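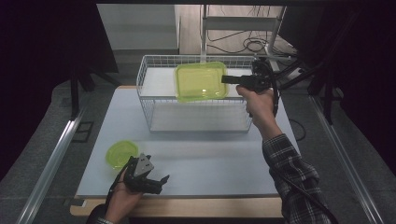
Giorgia wrote back that I should get rid of the second freezer before I did anything else, and that she had said so last year too. I had asked her how she got her grocery bill down after the move to Tindomham, and I was hoping for something about coupons.

April, posted by Chutima Srisuk

I did not get rid of the freezer. I did unplug it for a month to see what would happen, and this post is mostly about that month.

Some background. We cook at home six nights a week and eat leftovers on the seventh. I make double batches of soup, chili and rice dishes and freeze half. The idea is that on a bad day there is something ready. In practice I forget what I have, buy more, and cook again. When I emptied the chest freezer to unplug it, I found eight tubs of the same lentil soup. Two had no label. I also found a bag of cranberries I have no memory of buying and a loaf of bread from when my sister was staying with us.

The total I spent on groceries the month before was $978. That is for four people, two of them teenagers. It includes dish soap and paper towels, which I have never managed to separate out. The month with the freezer unplugged came to $495. I don't think that is a fair comparison, as we spent the first two weeks eating what came out of the freezer. Nothing had to be bought for those dinners except bread and salad. I expect the real number for a normal month is somewhere in between, and I'll know more after the summer.

What changed, as far as I can tell, is when I shop. I used to go on Saturday with a long list. Now I go on Tuesday after work with a short one, and I look in the refrigerator before I leave. The store is quieter. The bakery shelf is usually half price by then, and the kids don't care if the rolls are from the morning.

I also stopped buying family packs of chicken. With only the small freezer over the fridge there is no room for them, and we were not eating them fast enough anyway. We have had more eggs and more beans. My son complained for a week and then learned to make a decent omelet.

The part I miss is the ice. The chest freezer held bags of it, and we go through a lot when it gets hot. I also miss being able to say yes when a neighbor offers venison – I had to turn some down this month and felt bad about it.

So the freezer is still in the garage with the lid propped open on a rolled towel. I may plug it back in when the tomatoes come in. If I do, I'm going to tape a list to the lid and write on it every time something goes in or out. Giorgia says I won't keep the list up past the first week.

Contact: use the form on the About page | © Chutima Srisuk | Back to top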